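Literatura infantil y juvenil – Apuntes de la sesión 3
El narrador que se mete donde no lo llaman

Martes 26 de septiembre

Hola a todos. Os dejo por escrito lo que vimos en clase, con algún añadido mío que se me quedó en el tintero (hablé demasiado del primer capítulo, lo reconozco, y luego tuvimos que correr).

Empezamos por lo básico. Un narrador entrometido es el que interrumpe la historia para hablarle al lector: opina, avisa, regaña, promete cosas que a veces no cumple. En los cuentos orales esto era lo normal, porque quien contaba tenía al público delante y veía las caras. Cuando el cuento pasa al libro, esa voz se queda sin público a la vista y tiene que inventárselo. De ahí vienen los "querido lector", los "ya os imaginaréis" y compañía.

Nuestro libro de trabajo sigue siendo El farero de Zirkenska, de Vija Paulauskas. Os recuerdo el arranque: la niña Dimum llega al faro con una maleta vacía y el narrador nos dice, en la segunda línea, que él no piensa contarnos por qué está vacía. ¡Me encanta ese comienzo! Nos niega una información y al mismo tiempo nos deja clarísimo que la tiene. Elikem preguntó si eso no es hacer trampa. Yo creo que sería trampa si el libro se olvidara de la maleta, pero vuelve a salir en el capítulo del temporal, y ahí el narrador hasta se disculpa – a su manera, claro, que es bastante antipática.

Tres cosas en las que fijarse al leer:

Cuándo interrumpe. Paulauskas lo hace casi siempre antes del peligro, casi nunca después. Comparadlo con los cuentos de la sesión anterior, donde la voz aparecía al final para soltar la moraleja.

A quién le habla. Hay pasajes en que se dirige a un niño y otros en que guiña el ojo al adulto que lee en voz alta (la broma del recibo de 2.130 coronas no la pilla un lector de siete años, ni falta que le hace).

Qué sabe y qué finge no saber. Sveva propuso marcarlo con dos colores en el margen y me parece una idea estupenda, copiadla sin vergüenza.

Sobre la traducción: usamos la de Vittoria Barbieri, en la edición de Mancuso. La antigua suprime casi todas las interrupciones y el libro se queda en una aventura correcta, sin más. Si tenéis esa en casa, no os sirve para el trabajo. En la biblioteca la nuestra está con la signatura 1.268, y se presta por una semana.

Para la próxima sesión: leed hasta el capítulo de las gaviotas (son alrededor de 40 páginas, se leen en una tarde) y escribid una página en la que el narrador interrumpa al menos una vez sin dar ninguna información nueva. Es más difícil de lo que parece. El trabajo largo se entrega en noviembre, ya hablaremos.

Dudas, por correo o a la salida de clase.

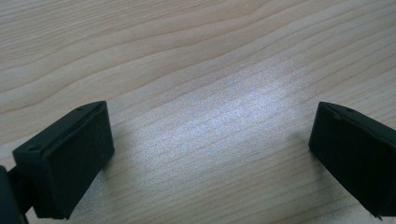

Vetas claras de una mesa, con un reflejo de luz.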